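The Last Row Is Also a Good Row

On the evening I came to Calham, the theater had 788 seats and, by seven o'clock, almost nobody in them. The doors had opened early because of rain. An usher was walking along the rows with a cloth, and on the stage a man was moving one chair a little to the left, then back again.

The play was Primska, a family drama in two acts, and the theater was going to perform it for 7 nights in October. I did not come for the play. I came because of the seats at the back, which the house had stopped selling years ago and was now selling again.

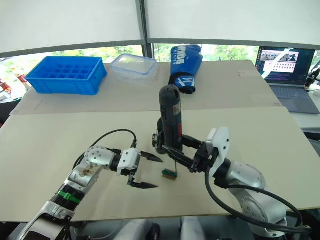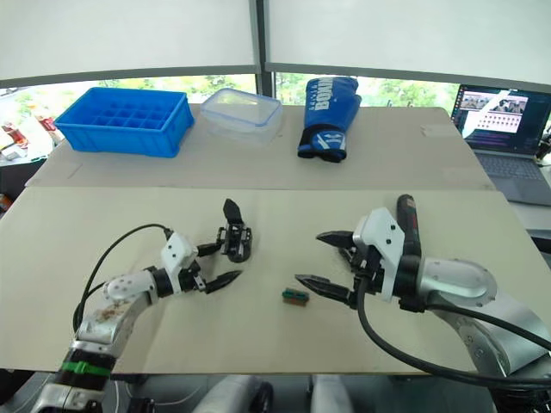
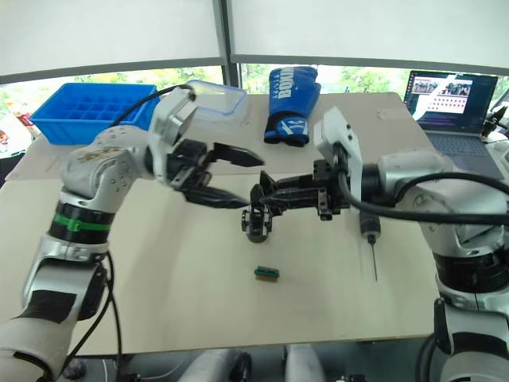
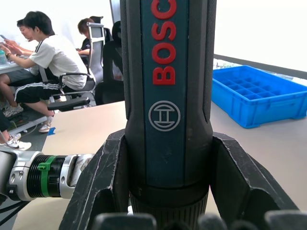 Soledad Ochoa wrote to the theater after the first week that she had sat in the last row of the balcony and heard every word of the second act, but in the first act she lost the father completely whenever he turned to the window. She asked if the actor could turn the other way. Her letter was pinned up beside the stage door, and it was still there when I visited.

The father is played by Teodoro Tapia, and he has read the letter many times. He told me that in the beginning he was a little offended. Then he went up to the balcony himself, during a rehearsal, and asked his understudy to speak the window lines. "I heard a man talking to glass," he said. Now he says these lines before he turns, and the turn has become slower. The director, Nayeli Sandoval, thinks the moment has become sadder in this way, although she did not plan it.

The balcony was closed for a simple reason. When the touring companies stopped coming to Calham, the theater could not fill the lower floor, and heating the upper one cost too much money. For a long time the back rows were used for storing costumes. Jaqueline Zepeda, who designs the costumes today, remembers climbing over the seats to reach a rack of winter coats. She found one coat with a program in the pocket, from a comedy that she had seen as a child with her brother Isauro. She keeps the program in her sewing box.

Isauro Zepeda works in the box office. It was his idea to sell the balcony at a very low price, and only on the day of the performance. He expected students. Many of the buyers were older people who used to sit there when they were young and who asked for their former seats by number. One couple wanted two seats behind a pillar. He warned them about the pillar. They said they knew it well.

There are still problems. The stairs are steep, and the theater has no elevator to the upper floor. The seats are narrow and the legs of a tall person will suffer. In the quiet scenes you hear the rain on the roof, and on my evening it was louder than the mother's monologue for perhaps a minute. A new sound system would help, but Sandoval does not want one. She prefers to teach the actors how to send a voice upward without shouting, and she spends the first half hour of each rehearsal on this. The younger actors find it tiring. Tapia likes it, because he learned it once and forgot it.

The next production will be Wadeo, a piece with only three actors and very little furniture. Sandoval plans to rehearse it from the beginning with somebody sitting in the last row, a different person each afternoon. Soledad Ochoa has been invited for the first one. She answered that she will come, if she may bring her own cushion.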